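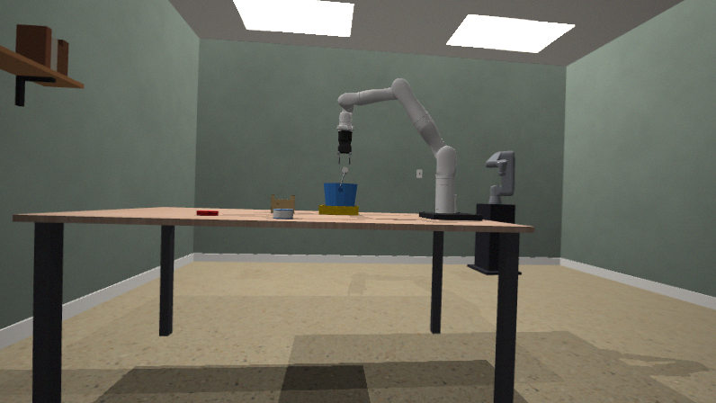
*Simulation render: Despina Ursu, Masby workshop*

# Setting up a simulated bench before you bolt down the arm

These are my notes on building a simulated copy of a workbench and using it to plan a simple pick: lowering an open two-finger gripper over a utensil standing in a bucket. I wrote them for the people who share the Masby workshop, but nothing in them depends on our room. If you have an arm, a table, a tape measure and a free evening, you can follow along.

The render at the top is the checkpoint we're aiming for. The arm is on its base plate near the right end of the table, the wrist points straight down, and the fingers are open directly above the utensil. Nothing has been grasped yet. If you can get your own model to hold a pose like that, with every part in a place you could measure on a real bench, most of the work is done.

## What you need

- A robot arm with a model file (URDF or similar) from the manufacturer or from someone who has measured it
- A model of the gripper you plan to use, with finger joints that move
- A physics simulator that can import both
- A tape measure and a set of calipers
- A scale that reads in grams
- A notebook or a plain text file for measurements

We keep our files in a project folder called Terent. The folder has one text file for measurements and one for poses, and I'd suggest keeping those two separate. Measurements change when you move furniture. Poses change every time you try something.

## Step 1: Measure the table

Start with the tabletop length, width and height, then the thickness of the top. Measure the height at both ends. Floors in shared buildings are rarely level, and if one end is lower you want to know before you enter a single number.

Pick one corner of the tabletop as the origin and write down which one. We use the front left corner as seen by a person standing at the front edge. X runs along the front, Y runs toward the back wall, Z goes up from the top surface. Put a bit of tape on the real corner with an arrow for each axis.

Model the top as one box and each leg as its own box. Don't spend time on bevels or screws. The legs matter if the arm can reach below the surface, so include them, but plain square posts are fine.

## Step 2: Place the base plate

The base plate is where most setup errors come from. Our first version had the plate centered on the table because it looked tidy. That wasted reach on both sides. Moving it toward the right end left a long stretch of working surface on the left, and the arm can work leftward over that.

Set the plate down on the real table without fixing it. Measure from your origin to two opposite corners of the plate. If you only measure to the center, you get the position but lose the rotation, and a small rotation at the base turns into a large miss at the fingertips.

In the simulator:

1. Add the plate as a thin box resting on the tabletop.
2. Attach the arm's base link to the plate with a fixed joint.
3. Check that the base link sits on the plate and doesn't sink into it.
4. Run the simulation for a few seconds with the motors holding position.

If the arm shakes or jumps at step 4, two bodies are overlapping. Raise the arm until the shaking stops, then bring it back down in small steps until it just touches.

## Step 3: Add the room

You can skip the room for the first run, but I'd put in at least the back wall and the floor. The wall is a real obstacle. An elbow that swings up and back will find it sooner or later.

Our model has a back wall, two side walls, baseboards, a shelf on a black bracket high on the left wall, and two light panels in the ceiling. The baseboards do nothing for planning. The shelf does, if you ever move the base toward that side. The light panels only matter if you plan to test a camera later, and then they matter a good deal, as shadows fall where the panels put them.

Anything else that stands near the table should go in as well. There is a second, smaller arm on a black pedestal behind and to the right of our table, and it's in the model as a full arm with its own joints. If your neighbor equipment has a fixed pose, a plain box big enough to contain it will do. If it moves, give it the space it could reach and keep your planner out of that space.

## Step 4: Add the objects

Put the objects on the table in this order: supports first, then containers, then whatever goes into the containers. Each one should settle before you add the next.

For the pick in the render, the support is a low yellow block. The blue bucket stands on the block, and the utensil stands in the bucket with its tip poking up. The block raises the bucket off the tabletop so the gripper doesn't have to go as low.

Weigh the utensil and the bucket separately. Ours has 200 grams of ballast in the bottom of the bucket, entered in the model as part of the bucket's mass. An empty light bucket tips when a finger brushes its rim, and a simulator will show you that quite faithfully.

Buckets need a hollow collision shape. This is the mistake I see most. Many simulators wrap an imported mesh in a convex hull by default, which closes the opening. The utensil then either pops out or floats on an invisible lid. Build the collision shape from a flat bottom and a ring of thin boxes for the sides. Keep the nice-looking mesh for display only.

The utensil should be free to lean. Don't pin it upright. On a real bench it will rest against the rim at whatever angle it likes, and the pick has to cope with that.

Leave a few other things on the table too. We have a flat red object, a short round container and a small light-brown wooden piece like a miniature chair back, all to the left of the block. They make the planner work around something, and they show you quickly if an object has been scaled wrong.

## Step 5: Find the hover pose

A hover pose is the last position before the gripper goes down. You want three things from it: the wrist vertical, the fingers open, and the gap between the fingers lined up over the top of the utensil.

Start from the home pose and move the joints in this order.

**Base.** Turn the base until the arm points at the bucket.

**Shoulder and elbow.** Raise the upper arm so that the elbow is the highest point, then let the forearm reach out toward the bucket. Coming in high like this keeps the forearm clear of everything on the table.

**Wrist.** Bend the wrist until the section below it points straight down. Read the angle from the simulator and don't judge it by eye, as the view will fool you when the camera is low.

**Gripper rotation.** Turn the gripper so the two fingers will pass on either side of the stem.

**Height.** Stop with the fingertips just over the tip of the utensil, without touching it.

Save that as a named pose. Then save a second one higher up on the same vertical line. The planner goes to the high one first and comes straight down to the low one. If you let it travel directly to the low pose, it may sweep in from the side and knock the bucket off the block.

## Step 6: Check from two views

Look at the hover pose from a low camera at the front, nearly level with the tabletop. This view is good for height and for seeing whether the wrist is vertical. It's poor for depth. A gripper can look perfectly placed and be well behind the bucket.

Then look straight down from above. This one tells you about depth and finger rotation and nothing about height.

Save both cameras with the scene. Jaime Cunha set ours up so that one key switches between them, and I use it constantly.

## Step 7: Run the descent slowly

Set the speed low for the first descent. Watch the contact display if your simulator has one. You are looking for contact with the rim before the fingers reach the depth you want.

Problems and what to try:

| What happens | What to try |
|---|---|
| Finger lands on the rim | Rotate the gripper or open it wider |
| Utensil is pushed sideways before the fingers close | Re-center on the stem and not the tip |
| Bucket slides on the block | Check the friction values on both bodies |
| Utensil slips on closing | Raise finger friction first, then grip force |
| Arm stops partway down | Look for a joint limit at the wrist |

Repeat with the utensil leaning in 4 directions: left, right, toward the wall and toward the front edge. If one fails, fix that before you go on. It will fail on the bench too.

## Step 8: Move to the real table

Mark the base plate corners on the real tabletop with tape, using the numbers from the model. Put the plate on the marks and clamp it. Don't drill yet. Tape the outline of the block as well.

Run the high pose with one hand on the stop button. Measure from the fingertips to the tabletop and compare with the model. If the real number is off, check the base plate first, then the table height, then the gripper length. People tend to blame the arm. In our case the gripper model was missing its adapter ring, and every height was wrong by the thickness of that ring.

Once the high pose agrees, do the low pose with nothing in the bucket, then with the utensil in. Drill the holes for the plate after that.

## File notes

The scene file loads the table, room and objects from separate files, so you can swap the room for your own and keep the rest. Poses are stored as joint angles in radians, listed from the base outward. If you change the arm, throw the pose file away and start again at Step 5.

Corrections go in the workshop binder under Terent, or leave me a note at the bench.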